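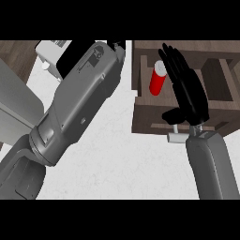
Sim view, right hand at the open drawer, red can inside

Five finger hand or plain gripper for drawer pulls?

tessier_63
Trying out hands in sim. Norska hand on the right arm, want to pull the red can out of the drawer compartment. With the Mastis two-jaw gripper I get 163 good grabs out of 503. Hand does worse, thumb keeps hitting the drawer front. Same controller for both. Anyone compared these?

saremport
Come in from higher up, and roll the wrist a bit so the thumb clears the front before you close. Also check teh contact settings, the defaults were way too slippery for me. Run both again with the same can positions or the numbers dont mean much.

mastisfan
just use the gripper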